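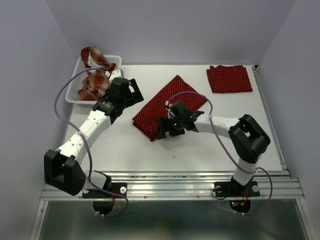
Keslow Blotter is a set of 1000 short entries from the police log in Keslow, cleaned up so you can search and count them without squinting at scans. I started it after trying to find out how many bike thefts there were in one March and giving up on the third PDF. The biggest headache is the property field, where people describe stuff in whatever words come to mind. Take the dark red cloth with the little light polka dots on the table there, folded up, and the plaid in rusty red, brown and cream bunched in the white basket. One desk officer would write "cloth, red, dotted", the next would write "fabric (2)", and a third would go with "misc. textiles" and call it a night! I kept the original wording in property_raw and put my own tidy version in property_clean, so please check both before you quote anything.

What's in it

One file, blotter.csv, one row per entry. The columns are entry_id, month, hour, area, call_type, property_raw, property_clean and outcome. Area is either Keslow proper, Skollent or Butt (yes, the village, and yes, I've heard them all). Outcome is blank in 254 rows - that's how the log has it, so I left them alone. A blank does not mean the case was dropped.

How I made it

The log pages went through Skollent, my little parsing script, named before I remembered it was also a place in the data (sorry!). Then I read every row myself against the page. For call_type I wrote a list of 50 labels and stuck to it, though "disturbance" ended up a bit of a junk drawer.

What I took out

Names, plate numbers, house numbers, and anything about minors. Street names are gone too, outside the main road. If you spot something personal that slipped through, write to me before you open a public issue and I'll pull the row.

Please don't

Use this to rank neighborhoods or guess where crime will happen. It's what got called in and written down, and Butt hardly calls anything in. Larnolton has its own log in a different format, and the two don't line up. I've hand-matched up to 100 Larnolton rows so far and they aren't ready to share.

To do: fix the midnight entries (hour is 0 in some rows and 24 in others), split "disturbance", finish the notes on call types.

Home | Data | Notes | Changes | Issues

Contact: use the form on the Notes page | © Keslow Blotter | Back to top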